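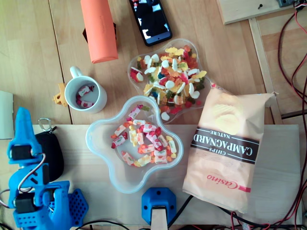 Jovcombe Social Club – minutes of the snack table meeting

Held Tuesday 5/8/12 in the back room at Prokonley. Saeed Alipour in the chair, Ashraf Zerouali taking notes. Apologies from the Fusten members.

1. Minutes of the July meeting
Accepted with one correction. The cordial was bought by Ashraf, not Saeed.

2. Lollies and chips
The clear plastic bowls with the lobed edges will be kept for games nights. Wrapped lollies go in one and gummies in the other, as they are now. There was some discussion of mixing them. Members who spoke were against it, as the gummies stick to the wrappers.
The gummy bowl is to be filled a bit lower in future – at present it is piled almost to the rim. More wrapped ones can go out in its place.
Saeed asked that the chips be tipped into a bowl of their own instead of being left in the bag. The Casino plain ones were preferred to the flavoured kind. Agreed.

3. Mugs
Lollies are being put aside in mugs, including three in the white one at the left of the table. Members are asked to use a serviette and leave the mugs for tea. Ashraf will put a note on the cupboard.

4. Table
The pale board is to stay on the tabletop under the bowls. Wipe it with a damp cloth only. Phones to be kept off the table once food is out – carried, two against.

5. Money
Opening balance $2,056. Closing balance $1,832 after the hall fee and the Naciri grocery account. Up to $2 a head may be spent on sweets for each games night. Receipts to Ashraf.

6. Other business
The back door still sticks. Saeed to ring Prokonley again.

Next meeting to be advised by email. Closed 8.40 pm.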